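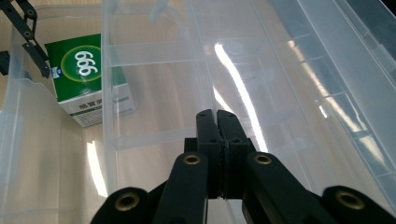 *Photo: Siyabonga Van Wyk*

August, 6:40 p.m.

Precinct 18 again. Spent the morning on the line between Bemis and Rondano, and the afternoon undoing part of what I did in the morning.

The trouble is still the street range table. The voter system doesn't look at the map when it assigns a person to a precinct. It looks at a table: street name, low number, high number, odd or even or both, precinct code. The map is drawn separately and the two are supposed to agree. They agreed in 2013, when the lines were last redrawn, and every edit since then was made to one or the other, depending on who was at the desk.

I exported the active list for 18 before touching anything. 3593 records. Geocoded against the county address points, matched on full address first, then on address without unit. The leftovers are the usual: rural route numbers, a mobile home park where the lots were renumbered, and new construction on the north end that doesn't have points yet. I set those aside in their own file and ran the overlay on the rest.

Pamard Road is where it goes wrong. The table has the whole road in 18, both sides. The legal description says the boundary follows the centerline of Pamard Road from the creek to the rail crossing, which puts the odd side in Bemis and the even side in Rondano. So for that stretch the odd side has been getting the wrong ballot style for any contest that splits on the township line. In most elections the two styles are identical and it makes no difference. In November they are not identical, as the Bemis road levy is on one and not on the other.

Changed the range to even only, added a new row for the odd side, reran the assignment in the test copy. Looked right. Then around lunch I pulled the scanned ordinance to attach to the change ticket and read it all the way through this time. It says "centerline of Pamard Road as presently located." The road was straightened near the creek after the ordinance passed. The address points sit along the new alignment. The boundary, if I'm reading it correctly, stays on the old one. There are houses between the two.

Rolled the test copy back to the export. Kept my notes.

I called Siyabonga and he agreed with the reading but does not want either of us deciding it. He is right. He'll ask county counsel for something in writing and I am to prepare an exhibit: old centerline, new centerline, parcels in between, assigned precinct under each reading. He wants parcel numbers on it and no voter names. Used the old plat for the original alignment. It took longer than it should have to register, as the only control points I trust on that sheet are the section corners, and one of them is under the scan's staple shadow. Residual is acceptable for an exhibit. I would not want to settle a fence dispute with it.

The deadline is what matters. Ballot styles have to be locked before the proofs go to the printer, and anything that moves a voter after that needs a manual reissue. Overseas ballots go out first and there is no pulling those back. I put the question to Siyabonga as two cases:

- Opinion arrives before lock. Edit the table, rerun, notify the affected households by mail with a new card.
- Opinion arrives after lock. Leave the table alone through November, log the discrepancy, correct it when the file reopens.

He doesn't like the second one. Neither do I, but a half-applied change is worse. We had that on Geagea Street in the spring, when the table was edited and the poll book extract had already been cut. The pollbook said one precinct and the lookup page said the other, and the people at the check-in table had to issue provisionals all afternoon for voters who had done nothing wrong.

Also looked at the polling place assignments while I had the file open. 18 and 9 share a building, which I had forgotten. This helps. If somebody on Pamard Road turns up with the old card, they are at least in the right parking lot, and the check-in table can send them across the room. I should confirm that Rondano still votes there as well. The agreement for the hall is in the paper file and I didn't get to it.

Things left open:

- Address points for the north end. Addressing office says they are waiting on the developer's final plat. Ask again.
- Mobile home park lots. Need the old-to-new numbering list from the park manager. The one we have is a photocopy with the last column missing.
- Change ticket for Pamard Road is still in draft. Don't submit until the opinion is attached.
- Write the comparison as a script and save it. I did the overlay by hand today, twice, and the second time I joined on the wrong field and lost half an hour finding out why every record failed.

A script would catch most of this for the other precincts too. Compare table precinct to polygon precinct for every matched address, list the disagreements by street, sort by number of voters affected. It doesn't say which source is right, but it says where to go read the ordinance. Should have existed years ago. I'll start with 9, since the building question has me looking at it anyway.

Exhibit is printed and on Siyabonga's chair. Left the lights on in the map room, I think.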